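Normand Ouellet
Fil sur la téléopération, partie pratique. On me demande souvent comment on apprend à un bras à ramasser du linge par terre. Je raconte notre façon de faire chez Stenari, avec les erreurs. 1/12

2/12
Le principe : je tiens un bras meneur, le bras suiveur copie mes gestes, et tout est enregistré – positions des articulations, ouverture de la pince, images du poignet. Une démonstration commence bras au repos et finit vêtement dans le bac.

3/12
Pour cette tâche, on a gardé 170 démonstrations. On en avait jeté 56 avant d'arriver là. La plupart étaient ratées par ma faute, pas par celle du matériel.

4/12
Erreur classique du débutant : regarder la pièce au lieu de l'écran. Si je me guide avec mes propres yeux, je me sers d'une information que le modèle n'aura jamais. Zinhle Nkuna m'a fait tourner ma chaise dos au bras. Les dix premières minutes sont pénibles, ensuite on s'y fait.

5/12
Le tissu noir est le cas difficile. Les plis se lisent mal, on distingue à peine où le vêtement rentre sur lui-même, et quand quelque chose de sombre passe devant, les deux se confondent.

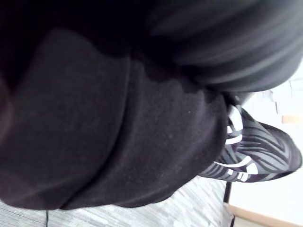
6/12
Sur une vue pareille, je cherche d'abord l'ourlet. Il se détache du gris de la moquette, avec une petite ombre dessous. La couture aide aussi, elle donne le sens du tissu. Le milieu des plis, je n'y touche pas : la pince se referme sur une bosse et ça glisse.

7/12
Deuxième point, les voisins. À droite, il y a une matière rayée gris et noir avec des bandes blanches, on dirait le dessus d'une basket, en partie sous le tissu noir. Si je pince trop profond de ce côté, je risque de prendre les deux. Consigne : attaquer par le bord le plus dégagé, même si le trajet est plus long.

8/12
Vitesse. Je bougeais trop vite en approche et les images du poignet étaient floues juste au moment utile. Maintenant je ralentis avant la descente, je marque un arrêt court au-dessus du bord, puis je descends. L'arrêt ne doit pas durer : trop d'images immobiles et le modèle apprend à attendre. On l'a vu faire, il restait planté au-dessus du linge.

9/12
Les hésitations, on les coupe ou on les garde ? Kyrylo Fedoruk voulait tout couper. Moi je garde les reprises, quand la pince rate le bord et que je recommence proprement. Sans elles, le bras ne sait pas quoi faire après un premier raté. Je supprime seulement les passages où je cherche ma commande. On n'est toujours pas d'accord sur la limite entre les deux.

10/12
Pour varier, on change le tas entre chaque prise : vêtement en boule, à moitié étalé, posé sur autre chose. On laisse les câbles et les pieds de meubles dans le champ. La première série était filmée sur un sol dégagé et le modèle se perdait au moindre objet en plus.

11/12
Côté rythme, 18 démonstrations d'affilée, puis on change d'opérateur. Au-delà, mes gestes se raccourcissent et je pince de travers. Marietjie Mathebula prend la suite, elle attaque souvent par la gauche, moi par la droite. On note qui a fait quoi dans le journal, ça sert au tri.

12/12
Prochaine étape en juillet : les mêmes gestes avec des chaussettes. Une chaussette noire sur moquette grise, j'ai essayé une fois, j'ai mis trois reprises à l'attraper. Si vous avez des réglages d'exposition qui marchent pour du tissu très sombre à côté d'un mur blanc, je prends. Les nôtres brûlent le mur et ça ne suffit pas pour les plis.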